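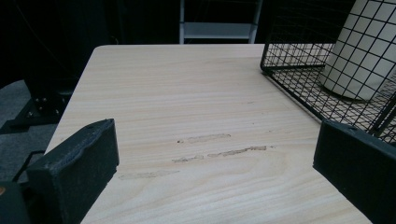

Table top at the Pelley open day, seen between the gripper fingers, with the wire basket over on the right.

So I finally made it to the Pelley open day in Sudier, after missing it two years in a row (once for a cold, once for a bus that never came). Pelley packs and ships household bits for online shops, and if you live anywhere near here you've had one of their boxes on your porch. I signed up for the 10 a.m. tour on a Tuesday, got a sticker and a pair of foam earplugs I didn't need, and off we went.

The building is bigger than it looks from the road. You come in past the loading doors, then there's a long aisle of shelving, and then it opens out into the packing floor, where most of our group slowed right down and stopped listening. I did too, for a bit. There are 678 different products in the section we saw, everything from drain plugs to lampshades, and on the day before our visit they'd shipped 2,493 orders out of it. I'd have guessed a quarter of that!

About half of the packing floor is still people at benches. The other half is the new line, which came from Demchenko and has been running since March. Arms pick items out of bins and set them in open cartons, and a belt takes the cartons along to a person who checks the contents, adds the paper and closes the flaps. I'd pictured something very fast and a bit scary. They move at the pace of somebody unloading a dishwasher, and every so often one stops over a bin for a second or two like it's choosing a chocolate.

The part I liked best was the training corner, and I could have stayed there the whole morning. It's a few ordinary tables with carpet underfoot, and packers take turns there using a gripper tool you hold yourself. It has two chunky black fingers with padding on them, and you pick things up with it the way you'd want the arm to. The recordings go into a system called Kumima, which the arms learn from. We each got a try. I was terrible! I dropped a sponge twice, then got a bottle into a basket and felt ridiculously proud. The packer next to me did the same job without seeming to look, and told us the trick is to come in low and slow and not change your mind halfway.

I asked how people got picked for it. You put your name down, and you do two hours of training work at a stretch before you go back to your bench. It pays a bit more per hour than packing, which got a murmur out of our group. One woman said her wrists were happier for it. Another said she finds it dull and swapped back after a week, and our guide (who was standing right there) just nodded, so I guess that's allowed.

There's a target of 1,000 recorded pickups for a new kind of item before they let the arms loose on it. Soft things in bags take longer. Somebody in our group asked about glass and got a laugh from the benches, so make of that what you will.

Then there were the harder questions. A man at the back wanted to know how many jobs had gone. The answer we got was that no one had been let go, but the evening shift is smaller than it used to be and they haven't replaced the people who left. I appreciated getting that without a lot of sugar on it. Later on, over coffee, I got chatting to a packer who'd been there since before the extension was built, and he had a mixed view. He doesn't miss the heavy bins at all. He does miss working across from someone, because on the new line the checkers are spaced out along the belt and you can't really talk. They've asked for the stations to be moved closer together and are waiting to hear.

He also said the checking is more tiring than people expect. You aren't lifting much, but you're looking hard the whole shift, and the mistakes the arms make aren't the ones a person makes. A person grabs the wrong size. An arm will pick the right thing and lay it in the carton upside down with the lid loose. They rotate every hour now, which was the packers' own idea, and he said it helped a lot.

Coffee was good, cookies went early. The gift shop is one shelf by reception with slightly dented stock at silly prices, and I came home with a colander and a doormat. Parking is tight, so come by bus if yours is the kind that turns up. The tour takes an hour and a half with a fair amount of standing, and there's a step-free way in around the side if you tell them when you book. Wear flat shoes, and ask for the training corner if your guide looks like skipping it. The afternoon group didn't get to have a go, and I'd have been pretty sore about that.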